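Sleeves on robot hands: is there a rule?
Asked in Workshop & Automation

We've got a four-fingered hand on a small arm at our makerspace in Jilovdale, and I've put a black fabric cover over the wrist and forearm to keep grit out of the joints. One of our members reckons loose cloth near moving bits is a flat no. I can't find anything either way in our house rules (all 26 pages of them!). Do I have to take it off?

Granel
I'd leave it on, but fit it properly. Ours stops above the finger joints so the tips and brackets mostly stay clear, and I run the hand through its full open and close at slow speed before anyone does real work. If the cloth gets anywhere near a pinch point, I stop and re-pin it. 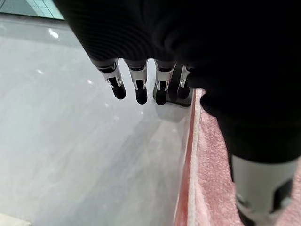
I also check it again with the wrist turned right over, as fabric that sits nicely one way up can flop into the fingers the other way. Three slow passes, hand near the stop button, then log it. And write the cover into your risk assessment, it's part of the machine now.

Ustitz
just take it off, never had one, never had a problem

Eyvindsson
Mostly with Granel. Do look in the arm's manual too, some makers are fussy about covering vents or status lights. I swap my sleeve every 22 sessions, or sooner if the hem's fraying. Loose threads wind themselves round everything.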